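13th February, gripper bench

Tracking dropouts on the hand-held pair. Continued from Reto's note in December.
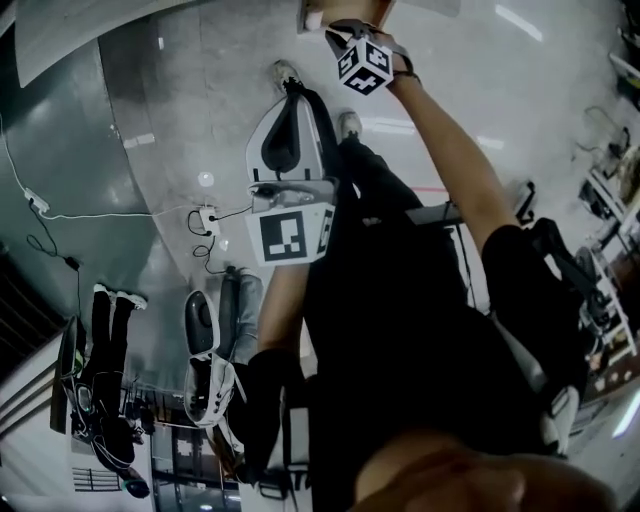 *Marker cubes on both hand-helds, head camera view. Image is inverted.*

Fault as reported: the pose of one hand-held jumps during a take, stays wrong for a short stretch, then comes back. The log shows no error. The Shek tracker keeps publishing a pose through the whole event and marks it valid, so anything downstream of it accepts the bad data. Reto Tanner found it only because the replay on the Istitz arm stopped on a joint limit in the middle of a simple lift.

Arm side first. E-stop was not needed, the limit stop caught it. No contact, no damage to the wrist or the fingers. Replay on the arm is suspended until the items at the end are closed. Playback in simulation is still allowed.

What I checked today:

- Swapped the two hand-helds left to right. Fault stayed with the head camera stream and did not follow either unit.
- Reseated the cubes. One had a little play at the mount. Tightened it, no change in the fault.
- Power. Ran with the supply on a separate outlet from the chargers. No change.
- Exposure. Locked it at the value in the Edalier config, then one step shorter. Fewer bad poses at the shorter setting, but still present.
- Image orientation. See below.

The head camera delivers its picture upside down. The Kutumard capture script is supposed to rotate it before the detector sees it, and the calibration file assumes that it has. After the last update the rotation is applied to the preview window and to nothing else. The detector gets the raw inverted image with the calibration for the rotated one. A marker near the image center still gives a plausible pose, with the error growing toward the edges, where the principal point offset and the distortion terms are both applied in the wrong sense. That fits Reto's plot, in which the jumps cluster when a hand is raised high or held far out to the side.

It does not explain everything. With rotation forced on in the detector path I recorded 4000 frames and still had 2 flips, both with a cube face nearly square to the camera. I take those to be the usual planar ambiguity and a separate problem. The tracker should reject them on reprojection error and at present it does not check.

The floor is also suspect. It is glossy and throws back the overhead lights. I ran 1000 frames with the lights over the bench off and 1000 with them on, rotation fixed in both. No flips in either set, so no conclusion.

Safety point for the group: a pose marked valid was sent to a powered arm with no limit on the step between consecutive frames. The joint limit is not a safeguard we should be relying on. A jump in another direction would have gone straight into the table.

Open:

- Rotation in the script, one place only, before detector and preview. Mine.
- Reprojection threshold in Shek. Reto.
- Step limit on the replay side, independent of the tracker. Reto, I review.
- Go back through takes recorded since the update and flag them. Raw video is kept, so poses can be recomputed — do not delete anything.
- Cable run across the floor to the outlet block. Route it along the wall before the next session.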